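## The Ten-Minute Sofa Reset

September is when everybody drifts back indoors, and at Furukawa Court that means the lounge sofa gets sat on, napped on and snacked on from breakfast to bedtime. So this month's home corner is all about cushions! I love this job (truly, it's my favorite ten minutes of the day), and a cream leather sofa looks so good once a bit of teal-blue goes back on it.

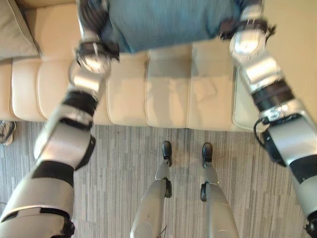

**How often should leather be wiped down?**
Once every week or two is plenty for a sofa in daily use. A soft cloth, barely damp, then a dry one after it.

Start by taking everything off the seat. Crumbs love the seams between the seat cushions, so run the brush nozzle along those before anything goes back, and do the rolled front edge while you're down there. Then give each cushion a good shake and a couple of firm pats on the sides to push the filling back toward the middle.

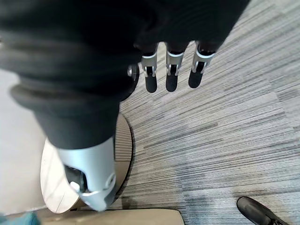
Corners are the part people skip, and they make such a difference! Pinch each one, tug it outward, and smooth the cover along its weave so the seam lies straight. If the filling has gone lumpy, break it up with your fingers through the cover before you shake it again.

The carpet deserves a pass too. Ours is striped gray and very forgiving, but go with the stripes first and across them second, and you'll be amazed what comes up.

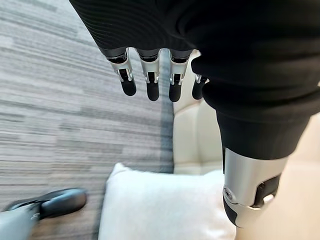 *White cushion and striped gray carpet.*

Now for the fun bit, putting it all back. I like the light gray pillow at one end and the color closer to the middle, with enough bare seat left that a person can sit down without moving anything. Try it a few ways. Stand by the door, look, swap two, look again. I've been known to do this until about 40 minutes have gone by, so set a timer if you have dinner on!

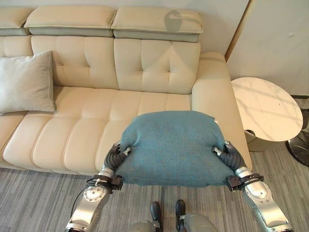

Hiyori Noguchi wrote in to say that she turns her cushions upside down each time she plumps them, and that the covers have worn much more evenly ever since. She also washes them inside out on a cool cycle and puts them back on while the zippers are still easy to close. I'm trying the turning trick all through the fall. Send me your own cushion habits and I'll print as many as will fit.

*Hinata Amano*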